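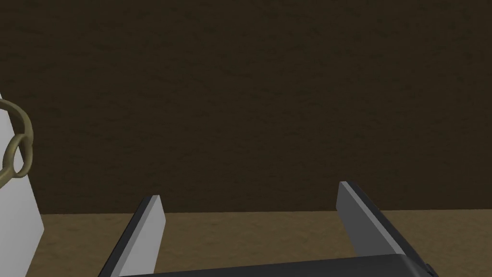
Muddy brown over sandy ochre, in low, even light.

How to Paint a Room in Dark Earth Tones

I love a brown room. I grew up with white walls, rented white walls for years after that, and then painted one small den the color of wet soil and never looked back! If you've been circling the idea but worry it will feel like sitting in a closet, this page is for you. I'm going to go through picking the color, getting a soft, grainy finish with a brush and some clay paint, and lighting the room so it glows a bit at night.

Picking your brown

Browns are sneaky. In the can they all look like melted chocolate, and on the wall one goes purple, another goes green, and a third looks like an old paper bag. The undertone is what you're really choosing. Red browns feel warm and a little formal. Yellow browns are sunny and go well with plants and straw baskets. Gray browns (the muddy ones, my favorites) are calm and make almost anything you put in front of them look better.

Paint your samples on big pieces of cardboard, as big as you can stand to have lying around the house. Tape one up next to the window, then move it to the darkest corner, and look at it again after supper with the lamps on. Leave it a few days. You'll find that you walk past one of them and smile, and that's your color.

Don't hold a sample against a white wall and judge it from there. White makes every dark color look nearly black. Stick it next to the floor or the sofa instead.

My den is in a Rullska clay paint called Hilleseck, a gray brown with just a touch of red in it. Any clay or mineral paint with a flat finish will work the same way. Regular flat latex is fine too, and easier to wash, but you won't get as much of that soft variation from patch to patch.

What you'll need

Clay or flat mineral paint
Primer made for that paint, tinted toward your color
A wide natural-bristle block brush
A small angled brush for the edges
Filler and a putty knife
Sandpaper, 60 grit for the rough spots and something finer to finish
Painter's tape and drop cloths
A bucket with a lid
A spray bottle of clean water

Getting the wall ready

Take everything off the wall, including the outlet covers. Wash it with warm water and a drop of dish soap, go over it again with plain water, and let it dry overnight.

Fill the holes and dents. A flat, dark finish hides small bumps very well, but it does show shiny filler, so sand each patch down and feather the edges out. I use the 60 grit only on old drips and lumps, with a light hand, and then the fine paper over everything. Wear a mask while you do it. If your home is old enough to have lead paint under there, test before you sand anything at all.

Now the primer. Please get it tinted! My first try was over plain white primer, and every place the brush skipped showed up like a snowflake. A brown-tinted primer forgives all of that. Many primers for clay paint have fine sand in them, which gives the top coat something to grab and leaves a lovely tooth on the wall, a bit like very fine sandpaper.

Putting on the paint

Pour all your paint into the bucket and stir it well, right down to the bottom. Dark pigments settle, and two cans of the same color can be a shade apart, so mixing them together saves you from a visible line halfway across the room.

Cut in the edges with the small brush, one wall at a time. Then load the block brush and work in loose, crossing strokes, every which way, in patches as wide as your arms can reach. Blend each patch into the next while the edge is still wet. If the edge starts to dry on you, mist it lightly with the spray bottle and keep moving.

It will look terrible. Streaky, blotchy, darker in some places and chalky in others! Keep going. It evens out a lot as it dries, and the streaks that stay are the whole charm of the finish.

Let the first coat dry fully (overnight is safest) and do the second coat in the same crisscross way. Try to do a whole wall in one go. I start at 2 in the afternoon so I still have daylight for the last corner, and I put on music I can't get up and dance to, or I lose my wet edge.

Two coats are plenty for most rooms. If you still see primer, touch up with a nearly dry brush and soften the edges with your fingertips.

What to do with the ceiling and trim

You have choices. Painting the trim the same brown as the walls makes a small room feel bigger, because your eye has fewer lines to stop at. A cream ceiling keeps things fresh. If you're feeling brave, take the brown over the ceiling as well. I did this in the den and it's the best decision I made in there.

For the lower part of the room, go lighter. A floor, rug, or low bench in sand, ochre, or tan keeps a dark wall from feeling heavy, and the line where the two meet looks crisp and restful. Jute and cork both work, and so does a plain wool rug. Speckled textures are especially good, and they hide crumbs.

Lighting a brown room

This part matters as much as the paint. One bright ceiling light will flatten the whole thing and make the color look dull. Use several lamps at different heights and let some corners stay dim.

Check the number on your bulbs. I like 3000 K in a room where I read, which is warm without turning the walls orange. If the room is only for evenings, go lower. Put one lamp close to the wall, so the light skims along it and picks up the brushwork. The first time I switched mine on I went and got everyone in the house to come and look.

Looking after it

Clay paint scuffs. Dust it with a soft, dry brush and leave the wet sponge in the kitchen. For a mark that won't brush off, try a clean white eraser, very gently, and if that leaves a pale spot, dab on a bit of leftover paint thinned with water. Keep a jar of it for this, with the color name and the room written on the lid.

Hallways and kids' rooms get a harder life, so I'd use a washable flat paint there, or put a clear matte sealer over the clay up to chair height. Try the sealer on one of your cardboard samples first. Some of them darken the color quite a bit.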